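The Laundry Robot at the Back of the Trudden Workshop

January 20, 2022

The Trudden workshop takes up the ground floor of an old dye house, and most of its benches are given over to furniture repair and bicycle frames. Since July the back bay has belonged to a project called Pedeo. The goal is a robot that can do a load of laundry in an ordinary home, using parts a hobbyist can buy or print.

Pedeo has two arms and a camera mounted above them at head height. The first set of grippers was wide and flat, copied from a packing machine. They could hold a folded towel but not a loose sock. The current ones have two narrow black fingers each, and they can get into the folds of a shirt without pushing it away.

The brackets at the wrists are white and have gone through five versions. Early ones cracked at the screw holes when an arm bumped the rim of the basket. The builders moved the holes inward and made the walls thicker, and the later prints have held up better. Each wrist also carries its own small sensor module, so the software, which the group calls Cenby, has a close view of the cloth as the fingers shut on it.
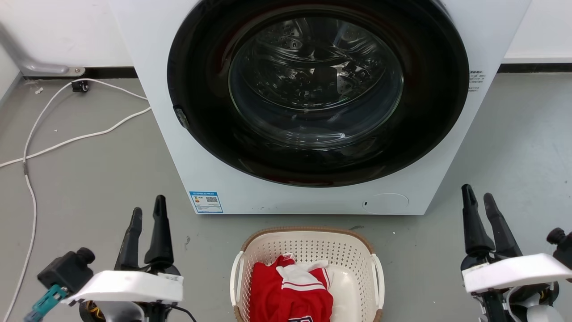 Practice runs use one garment at a time. A red jersey with white trim is a favorite because it stands out against the white basket and the white front of the washer. Dark socks are harder. White pillowcases are harder still, and the group has put those off until the lighting in the bay is better.

The door is a separate job. Pulling it open takes more force than lifting cloth, and the motors in the first arms stalled on it. Replacement gearboxes came from Siqueira, a small parts shop that sells to hobby builders, and swapping them in took two weekends. The arms are slower now but they don't stall.

A full run, from opening the door to closing it on the clothes, still fails more often than it works. The usual trouble is a sleeve left hanging over the door seal. Cenby can spot the sleeve in most cases, but it doesn't yet know which way to push it. For now a person tucks it in by hand and the run is marked as a failure.

Wiring is the next thing on the list. The cables below the wrists hang in loops, and three runs last month ended when one caught on a basket handle. The plan is to route them through a sleeve along the forearm. After that, the builders want to try a top-loading machine.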